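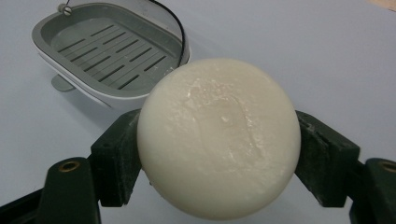

Bar Soap FAQ

Does a bar really outlast a bottle?
Sometimes. The label on Breltesow's plain round bar promises 3,000 washes. Béla Antal kept a tally at our Pravedport shop sink and quit at 2,405, with a sliver left that kept slipping down the drain. We'd call that a good bar and a generous label.

My bar has gone chalky and flaky on top. Is it spoiled?
We doubt it. Plain soap left out between uses often gets a rough, pale surface. Rub it under warm water for a few seconds and see. If it smells rancid, throw it out.

Do I need a special soap dish?
No. You need one that drains. The Győri dish we sell does that, and so does an old saucer with a few pebbles in it.

Is "pure" soap gentler?
Pure what? The word tells you very little - read the ingredients. If your skin stings, stop using it.

Can I press the leftover bits together?
You can try. Ours fell apart by Sunday.

Do you still carry the Allo bars?
Not since October. Too much perfume, and the price went up twice.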